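Drustine clear-parts set – README

Hi, and thanks for downloading this! I'm the one who ran most of the sessions, so if something in here is confusing it's probably my fault. The set has 604 episodes of a two-arm setup handling things you can see through, because see-through things are where our old fingers and our old camera settings fell apart, and I wanted to know which of the two to blame.

We compared two finger shapes. The Cullar fingers are black and pointed. The Ploleck pads are wider and softer, and they live in their own folder (ploleck_pads) so you can skip them if you only care about the pointed ones. Same arms and same controller for both, and I left the gains alone after the first Monday.

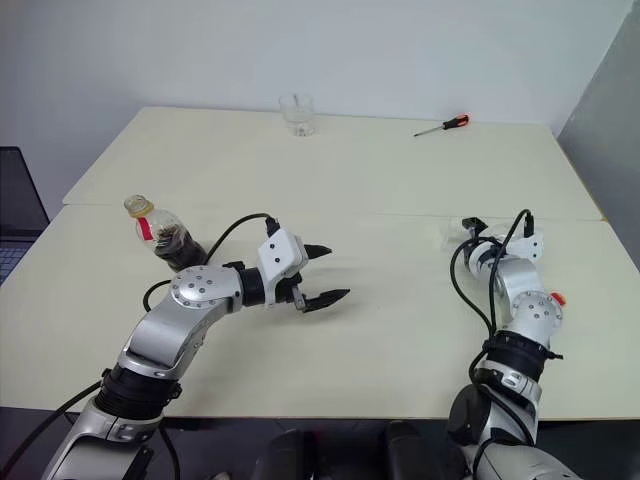 Each episode folder holds the head camera video, joint positions for both arms, finger opening, and a short text file with the task name. Joint data is saved at a higher rate than the video, so please line things up by timestamp and not by row number – I've made that mistake twice myself. The tasks are mostly pick up, hold, hand over and pour. The screwdriver is in there as a sanity check, a plain solid thing that any depth method ought to find.

I drove the arms through the Jayawardena controller, and I like it a lot, but it adds a small delay on the left arm that I never tracked down. Colleen Desjardins wrote the script that corrects for it (fix_left_delay.py, run it once per folder and don't run it again on the output, it'll happily shift everything a second time!).
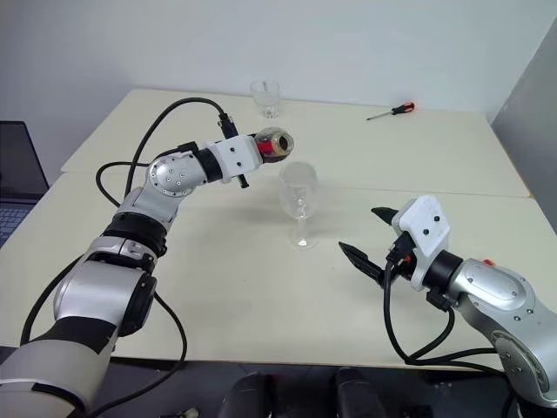 Stemmed glasses were the hardest for me to drive. With the pointed fingers I want to come in from the side, low, and go slowly, and even so I threw out 13 episodes where I'd bumped the stem before the task started. Those are in the rejects folder if you're training something to spot bad starts. The wide pads are more forgiving on bottles and cups, but they block more of the head camera's view, so pick your poison.

Labels are done by hand. A grasp counts as good if the object stays put between the fingers for 3 seconds. I know that's a blunt rule, and (fair warning) I was stricter in the later sessions than in the early ones. 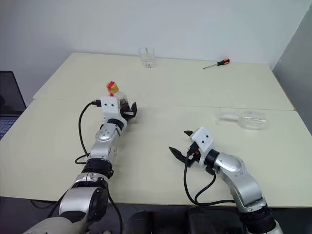 Can I use the left arm data by itself?
Sure, just load the left_only split. Drop the handover task first, as half of it won't make sense with one arm.

Known problems: a few finger opening values read above 1,000, which is a sensor glitch, so clip them. Send bug reports to the tracker and I'll get to them when I can.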